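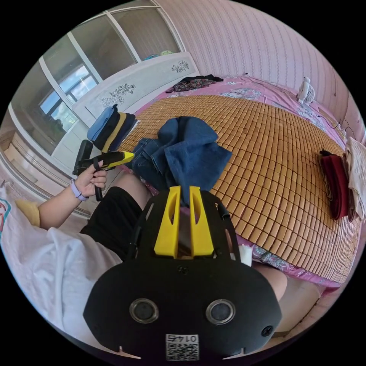 2 min read

Left and right gripper tracks drift apart when the wearer looks down at the bed

Posted by stillwater_k in Handheld capture, software

I'm processing clothes folding recordings made with two hand-held grippers and a head camera. Everything goes through Stillik for tracking and then into our own planner. One recording has 2767 frames. The left and right paths agree well until the person leans over the sleeping mat to get at the jeans, and then the distance between the two grippers slowly grows. By the end the planner thinks the hands are 2 cm further apart than they can be, and it rejects the grasp.

Calibration was redone in September and the test board result is fine. I'm on the default Stillik settings apart from the frame rate. Is this a tracking fault or should I be fixing it in the planner?

udholm_fan
2 replies, 14 votes

It's tracking, so leave the planner alone. A mat made of small tiles in a regular grid is hard going for any feature matcher. Each tile looks like the next one, so a match that is one tile out still scores well, and the solver takes it. Striped wallpaper does the same thing along one direction.

Try these in order:

Turn on the repeated texture check in the matcher settings. It is off by default.
Raise the match confidence cut to 99 per cent. You will lose a lot of points on the mat, but the ones on the headboard flowers and the folded clothes should survive.
Mask out the jeans once they start to move. Cloth that is being folded should never be used as a fixed landmark.
Run the pass backwards as well and compare. If the drift starts at the same frames both ways, look at those frames by eye.

Also check the window. If exposure is on auto, a bright sky coming in and out of view will change the whole picture from one frame to the next. We lock it before recording.

pell44

Had this with Clulau, never with Stillik. Reinstalling fixed it for me.

amin_tools_user

Agree with the first reply, with one addition. Solve both grippers in one shared map if you aren't doing so already. If each is solved alone they each pick up their own error, and the gap between them is where you notice it. In Amin the option is called joint session — I don't know the Stillik name for it. It takes longer to run.

stillwater_k

Thanks. They were being solved separately. With a joint solve and the jeans masked, the planner accepts the grasp. I still get a small jump near the pillow end of the bed and will post the log when I have it.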